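Cellach Workshop — Two-Arm Table, Inspection Checklist with Comments
Site: Tolesstead
Date of inspection: April 6, 2020
Reason for inspection: gripper fault during bag handling, right arm
Status at end of inspection: released at reduced speed, two items open

What was reported

During a garden tools run the right gripper closed on the bag handle, lifted, and then let go without a command to open. The bag dropped back onto the table. The operator pressed the stop and left the arms where they were. Nothing was damaged and no one was inside the marked area. The log shows the finger position drifting for 23 seconds before the release, with no alarm raised. The alarm should have come up and did not, so the event is treated as a safety matter and has its own entry in the fault book.

Section 1. Before power on

1.1 Base plates and mounting bolts, both arms — OK. All bolts checked with the torque wrench. Paint marks renewed on the left side.

1.2 Frame rails and corner joints — OK.

1.3 Emergency stop, button and cable — OK. Tested three times from the desk and once from the far side.

1.4 Cables along the arms — COMMENT. The loop over the right wrist is tighter than the drawing allows. It did not snag when the wrist was turned by hand through its full range, but it pulls straight near the end of travel. Add slack before the next full-speed run.

1.5 Finger screws — FAIL, corrected. One screw on the right gripper turned freely by a quarter turn. Removed, cleaned, refitted with thread lock. The other screws were tight.

1.6 Floor around the table — COMMENT. Extension cord to be kept against the wall side and out of the walking path. Third time this has been written up.

Section 2. Gripper and handling

2.1 Fingers close evenly, no load — OK after 1.5 was corrected.

2.2 Finger faces clean — COMMENT. Light film on both faces, wiped off with alcohol. Handling of wooden parts leaves fine dust. Wipe at the start of every shift, and again after 300 grip cycles.

2.3 Bag handling at reduced speed — see the pictures and the comments after them.

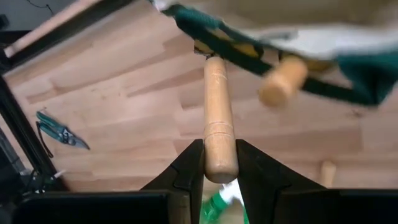
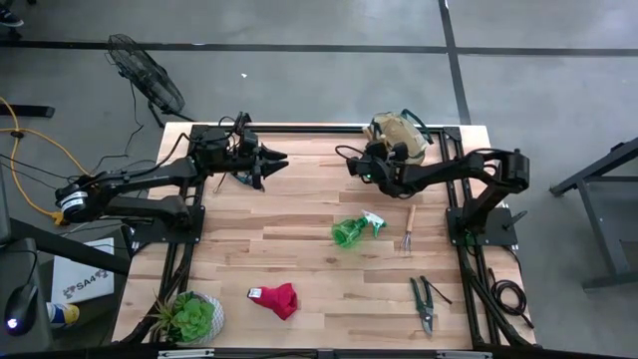 Bag handling, wrist and overhead views. 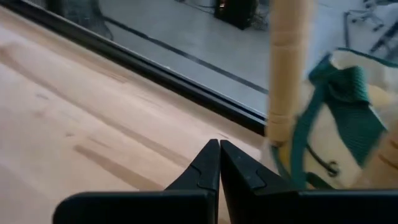
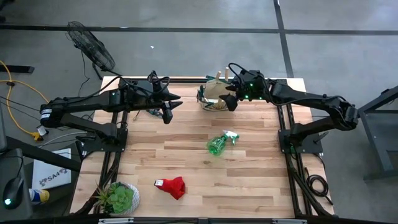 2.4 Grip force held for the full lift — OK at reduced speed. Twenty lifts were made with the speed limit at 40 percent. No release and no drift in the log. The same test at full speed was not done and is not to be done until 2.6 is closed.

2.5 Grip point on round handles — COMMENT. The program takes the handle wherever the fingers happen to meet it. A grip close to the end of a round handle leaves little to hold if the bag swings. The taught point should be moved toward the middle. Whoever edits the program should save the old version under its own name — last time it was overwritten.

2.6 Slip alarm — FAIL, open. The alarm was found switched off in the right gripper settings. The left gripper had it on. It looks like the Akero settings file was loaded on one side only after the last update. Alarm switched back on and checked by pulling a test dowel out of the closed fingers by hand. It tripped on the first two pulls and missed the third. Reported to Văduva for a replacement sensor board.

Section 3. Work area

3.1 Sharp tools — COMMENT. Cutting tools are to be locked closed whenever they are on the table, including when they are not part of the task. A dropped or dragged bag can push them off the edge.

3.2 Spray bottles — OK if filled with plain water only. No cleaner or plant feed. Label the bottle.

3.3 Plants and pots — COMMENT. Keep outside the reach of both elbows. Check this by moving each arm slowly through its rest position, not by eye.

3.4 Marked area on the floor — OK. Tape is worn at one corner, still readable.

3.5 Fan — OK. Guard tight, feet level.

Section 4. Conditions for use

Speed limit stays at 40 percent on both arms. Bag tasks are allowed with one operator at the desk, hand near the stop. No unattended runs. If the right gripper opens without a command again, even once, switch off at the main and tag the table.

Open items
1.4 Slack in right wrist cable
2.6 Slip alarm, right gripper — waiting for part

Item 2.5 is a program change and is tracked in the software list. Next inspection when the sensor board has been fitted, or at the end of April if it has not arrived.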